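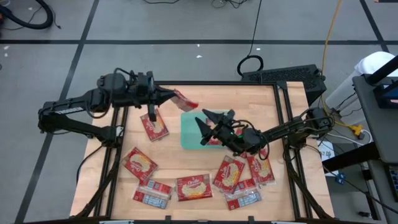

Abb. 4.1: Kleinpackungen mit roter Folienhülle vor dem Einordnen; nahe der Tischmitte die durchscheinende Sammelschale.

Kapitel 4
Kommissionieren kleiner Verkaufseinheiten

3 Kommentare · 20-mal geteilt

Das vorliegende Kapitel behandelt das Zusammenstellen kleiner, leichter Verkaufseinheiten in offenen Behältern. Es schließt an die Ausführungen zur Warenannahme in Kapitel 3 an und setzt die dort eingeführten Begriffe Einheit, Gebinde und Sammelbehälter voraus. Die Lernenden sollen nach der Bearbeitung in der Lage sein, einen Packplatz einzurichten, die Ausrichtung der Ware zu beurteilen und einen Behälter nach Packliste zu befüllen.

Folienverpackte Snacks gelten im Handel als einfache Ware. Für das Einordnen von Hand wie für jede andere Form des Greifens stellen sie jedoch eigene Anforderungen. Die Hülle gibt nach, die Schweißnähte an den Enden stehen ab, und die Oberfläche spiegelt je nach Beleuchtung. Liegt die Ware ungeordnet auf der Arbeitsfläche, so zeigen einzelne Packungen die Schauseite mit dem Markenfeld, andere die Rückseite mit den gedruckten Angaben. In Abb. 4.1 sind beide Lagen zu erkennen, ebenso zwei Packungen, die einander überdecken.

Als Schauseite bezeichnet man die Seite, die dem Käufer im Regal zugewandt ist. Die Rückseite trägt in der Regel Zutatenverzeichnis und Nährwertangaben. Für das Befüllen eines Sammelbehälters ist die Unterscheidung nur dann von Bedeutung, wenn die Packliste eine einheitliche Ausrichtung verlangt. Im Übungslager Zerkholm, auf dessen Abläufe sich dieses Kapitel mehrfach bezieht, umfasst ein Tagesauftrag rund 1000 Einheiten; die Ausrichtung wird dort nur bei Aufträgen für den Verkaufstresen vorgeschrieben.

Durchscheinende Behälter erlauben eine erste Sichtkontrolle von der Seite. Man erkennt, ob der Boden belegt ist, Schrift und Kanten der Ware erscheinen dagegen weich und lassen sich nicht sicher zuordnen — die Kontrolle von oben bleibt daher verbindlich. Blandine Collet und Corentin Huet empfehlen in ihrem Leitfaden für den Packplatz, den Behälter während des Befüllens nicht zu verschieben und die noch nicht eingeordnete Ware mit Abstand zum Behälterrand abzulegen.

Abb. 4.2 gibt den Blick in Tischhöhe wieder. Im Behälter liegen zwei dunkelrote Stücke am Boden, davor erstreckt sich eine lange rote Packung in klarer Folie.
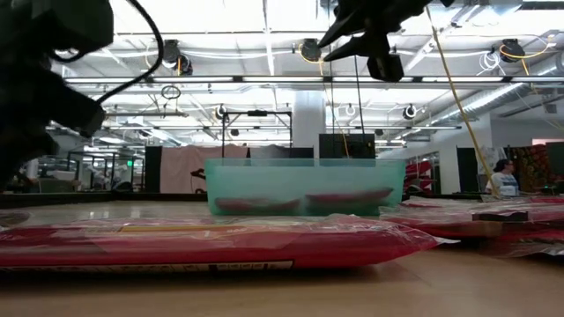

4.1 Einrichten des Packplatzes

Die Arbeitsfläche ist vor Beginn auf Sauberkeit zu prüfen. Der Sammelbehälter steht in Reichweite, seine Öffnung bleibt frei zugänglich.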